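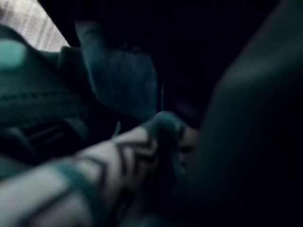
Hand guiding in Flustora starts with the wrist views, and the operator should learn to read them before recording anything. Open both wrist views in the Honer panel and check that each updates when the matching arm is moved. At close range a finger can fill a large part of the view, and patterned cloth smears when the wrist moves quickly. A black zigzag on white fabric, for instance, loses its crisp edges. If the pattern cannot be followed by eye, slow the arm down.

Manuals > Flustora > Teaching > 4.3 Laundry tasks by remote control

Forkby documentation group — revised July

We use cookies to remember your manual version. Accept / Manage settings

4.3.1 Recording a basket carry

1. Set the arm speed limit to 237 in the Honer panel.
2. Bring both hands to the short ends of the basket and close the fingers over the rim.
3. Lift with both arms together. Keep the rim level.
4. Hold still until the panel shows a steady grip, then press Mark.

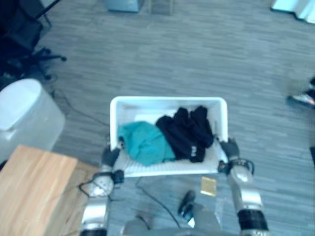

Fig. 4-7. Two-handed hold on the basket rim, head view.

CAUTION: Keep feet and loose cables out of the carry path. The arms do not stop for objects on the floor.

4.3.2 Recording work at the drum

1. Open the washer door fully before the arm approaches.
2. Bring the hand in from above, fingers down, at the approach speed set in 4.2.
3. Stop short of the door rim and press Mark.
4. Move the fingers to the garment in small steps. Do not push against the gasket.

If the panel shows code 747, the wrist has reached its turning limit. Back out along the same path and start the segment again.

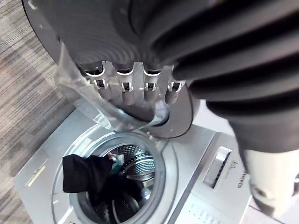

Can a failed grasp be kept in the recording?
Keep it if the operator recovers within the same segment, and tag it Retry. Otherwise delete the segment.

4.3.3 Ending the segment

Move both hands clear of the basket and the washer before pressing End. The Macedo controller stores up to 1000 segments per task — older ones are not overwritten, and recording stops when the store is full.

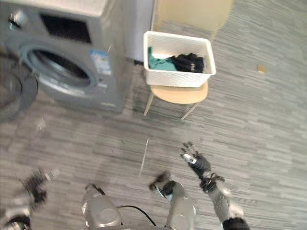

Export the task before clearing the store. The export file takes the task number as its name, so task 1518 is saved as 1518 with no date added. Keep the head and wrist recordings in one folder; Flustora will not load them separately.

NOTE: Changes to the speed limit apply from the next segment only.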